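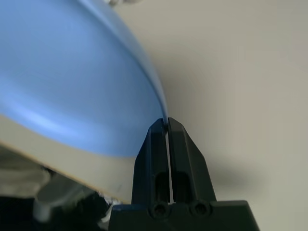 *Fingertips on the rim of something blue. Most of my answers below come back to this moment.*

I write a small blog about chores and the machines that might one day do them, and the same questions keep landing in my inbox. I finally sat down in August and put my answers in one place. I'm a hobbyist with a day job at a packing shop, so take all this as one person's opinion.

## Can a robot do my dishes yet?

Parts of it, on a good day. Picking up one bowl that's sitting by itself on a clear counter is pretty doable now. Picking that same bowl out of a sink full of forks and cloudy water is a whole different job, and I haven't seen a machine do it in a way that would make me hand over my sponge. Loading a dishwasher sits somewhere in between. If your plates all match and you always put them in the same slots, you're ahead of most of us!

## Why is a bowl so hard? My toddler can pick up a bowl.

Your toddler has skin. A plain two-finger gripper has two stiff tips and usually not much sense of touch, so it has to get hold of a thin curved edge mostly by looking. Come in a little too high and you close on air. Come in too low and you push the bowl across the table. And even a decent pinch on the rim leaves all the weight hanging off to one side, so the bowl wants to swing or twist. We fix that with a thumb and don't even notice we did it.

## Why only two fingers? Wouldn't a hand be better?

Maybe someday. Hands are lovely to look at, but they have lots of joints, and every joint is something that can wear out or get crumbs in it. Two fingers that open and close are cheap and easy to fix – on most of the ones I've handled, you undo a few screws and put on a new pair. I've come around to liking them. I use kitchen tongs for half my cooking anyway.

## What's the point of a camera on the wrist?

It goes where the fingers go, so the robot gets a close look at the part that matters. The trouble is that up close, a bowl stops looking like a bowl. You get a big curve of color and one edge, and everything farther off goes to mush. That's why many setups add a second camera that sees the whole table. I tried steering a gripper with only the wrist view once, and it was like parking a truck while looking through a mail slot.

## Which chores would you hand over today?

Vacuuming, obviously (mine has eaten two phone cords and I still love it). Mowing, if your yard is simple. After that I get stingy. Here's my list as it stands:

- **Clearing one or two things off a table:** getting close
- **Wiping a flat counter:** fine, if somebody moves the toaster first
- **Folding towels:** slow, but I've seen it done nicely
- **Folding a fitted sheet:** I can't do this either
- **Scrubbing a burnt pan:** no
- **Finding the lid that goes with the container:** please, I'm begging

## What about at work? Surely shops are further along.

They are, if the job repeats. At Graltitz, where I pack orders, we have a line that moves the same size carton all shift long and it barely needs a person. Two steps away there's a bench where odd-shaped returns come in, and that's still all hands. The stuff on that bench is never the same twice, and half of it is wrapped in somebody's leftover tape.

## Is 97 percent good enough?

This is my favorite one. Say a machine gets 97 pickups out of 100 right. Sounds great! Now say you have 2000 items to move in a shift. That's 60 misses, and somebody has to walk over for each one. In a kitchen the math feels different again. You might handle 10 bowls in a day, so you'd go days between drops, but every drop is on your floor, with your bare feet nearby. Start with plastic ones, is my advice.

## How do these things learn, anyway?

One common way is for a person to steer the arm through the job again and again while the cameras record, and then a program is trained to copy what the person did. It works better than I expected. It's also picky about what it was shown. Train it on one bowl on one table and it may get lost when you swap in a different bowl or turn on a lamp, so good training needs lots of boring variety.

## Should I wait to buy one or get something now?

If you want your kitchen cleaned, wait. If you want a fun project that sometimes moves a cup, there are small arms you can put on a desk, and you'll learn a ton. Just clear more space than you think you need and keep your coffee out of reach.

## Will you review the one I'm building?

Yes, send me a note! Video of the misses is welcome too, I like those best. I read everything, usually after supper, and I'll add new questions to this page as they come in.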